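3.2 Cell setup and upkeep

The picking cell at Tidstead uses one KUKA arm mounted beside a single bin. Power and signals for the gripper run along the outside of the arm. We chose this over internal routing so that a damaged cable could be changed without opening the wrist. Each shift began with a homing run and a check of the grip force, and the Listo controller logged both results. 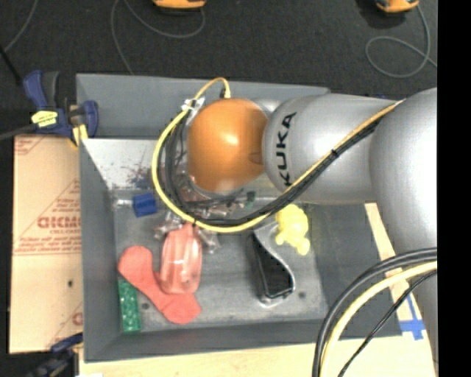 Figure 4. The arm over the bin during a grasp trial.

Cable wear was the main cause of lost time. In the first 2,000 grasps the cell stopped 33 times, mostly on signal faults in the last stretch before the gripper. Iara Zúñiga rerouted that stretch in December. The yellow cable now takes a wide loop around the wrist, with the black bundle following on the inside (Figure 4), and cable ties hold the run in place. The loop leaves slack for wrist rotation – a shorter one pulled at the connector. Ties were inspected every 300 grasps and replaced if they had slipped.

The bin itself also has to stay put. Clamps on its left side hold it against the push of a missed grasp, and we checked them at each inspection. After any shift of the bin, the camera was calibrated again using the Bundgaard routine. Yolanda Montoya kept the repair log, which has 415 entries.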